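Help wanted: part-time bench person for a small bead and button shop

Hi! I'm the owner (and most days the only employee) of Trindavlow, a bead, button and jewelry-findings shop on Calloway Street, two doors up from the laundromat. If you've ever walked past and wondered about the window full of coat buttons, that's us. I've been running the place for ten years now, and I have finally admitted that I need another pair of hands. So I'm looking for a part-time person starting in February, and I'd like to tell you properly what the job is, as most ads I read leave me with no clue what I'd be doing all day.

First, what we sell. Glass beads, wooden beads, metal beads, buttons new and old, clasps, jump rings, ear wires, cord, thread, needles, and a whole wall of things I bought from estate sales and am still sorting. About half of what goes out the door goes by mail. The other half goes to people who come in with a broken necklace in a sandwich bag and say "can you match this?" I love those people. You will too, or at least I hope so, because they make up a good chunk of the afternoon.

The job itself is three shifts a week, noon to 5:30, with an unpaid half hour whenever the shop is quiet enough for you to eat something. You'd be sorting and bagging stock, filling mail orders, ringing people up and helping with matches. Some days it's nearly all mail orders and you'll hardly talk to a soul. Other days there's a wedding party at the counter wanting eighty identical pearl buttons by four o'clock and we both run around like crazy. I can't predict which kind of day you'll get, and I've stopped trying.

Bagging is the part people ask me about, so let me be plain: there's a lot of it. Beads come to us in big lots and leave us in little packets. You scoop, you weigh or count, you seal, you label. I put the radio on. Finbarr Scanlon, who had this job before he moved away to finish school, got through whole seasons of audiobooks at the bench with one earbud in, and I never minded as long as he could hear the door. If the thought of an hour of that makes your skin crawl, please don't apply just to be polite! If it sounds kind of restful, keep reading.

Small parts live in small compartments, and I am fussy about which compartment. Every drawer and box has a number, the number is in the stock book, and the stock book is right (well, it's right on the days I've updated it). There are 151 button drawers alone. You don't have to learn them by heart, but after a month or so your hand just goes to the right one, I promise.

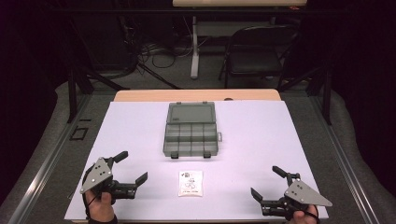 A divided organizer box and a small sealed packet.

What I care about most is that you're careful and that you tell me when something's off. Wrong count in a packet, a clasp that doesn't close, a customer who left upset – just say so. I mix things up too. Last fall I mailed a woman in Redwood a full order of brass toggles that belonged to somebody else entirely, and she was so nice about it that she kept them and ordered more. Mistakes are fixable when I hear about them the same day.

You don't need to have worked in a bead shop. You don't need to make jewelry, although if you do you'll get a discount and probably spend too much of your paycheck here (I've seen it happen). I'll teach you how to tell glass from plastic, how to measure a button, how to open a jump ring without wrecking it, and which glue I'll sell to people and which I won't. You do need decent close-up eyesight, with or without glasses, and hands that are okay with fiddly things. You should be able to carry a 10-pound box up from the basement. The stairs are steep, so let me know if stairs are a problem and we'll talk, because I'm happy to do the fetching if you're good at the rest.

A head for colors helps a lot. When a customer says "sort of a dusty green, but warmer" you'll want to be able to walk over and pull out a few to try. I also need somebody who's patient with kids. We have a low table up front where they can string a bracelet for a few dollars while their parents look around, and it does get loud, and things do get spilled. There's a good dustpan.

On the computer side, it's simple stuff. Orders print out, you fill them, you mark them as filled. If you can use email you can use this.

Pay is hourly and I'll tell you the rate when we first talk, before you've spent an afternoon on me. You get paid every other week, and you get your schedule two weeks ahead. I close for the first week of July and you can have other time off if you ask me early. The Allero bus stops across the street and there's a rack for bikes out back. Parking is a pain, I won't lie.

If you're a student, that's fine. If you're retired and want to get out of the house, that's fine too. I'm looking for someone who would like to stay a year or longer, as it takes a while to get comfortable with the stock and I'd hate to start over in summer.

To apply, come by the shop any afternoon we're open, or drop a note through the mail slot with your name, your phone number and when you're free. A resume is welcome but I'd much rather have a few sentences about you – what you've done for work, what you like doing with your hands, and why this sounds good. Please don't send the same letter you sent everyone else. I'll call everybody who writes, even if it takes me a little while to get through them all.

If we both like the sound of each other, I'll ask you in for a paid trial afternoon. You'll bag some beads, fill a couple of orders, and help a customer or two with me right next to you. Wear something comfortable and closed shoes, and bring your reading glasses if you use them. There's tea, there's coffee, and there's usually some kind of cookie in the tin behind the register.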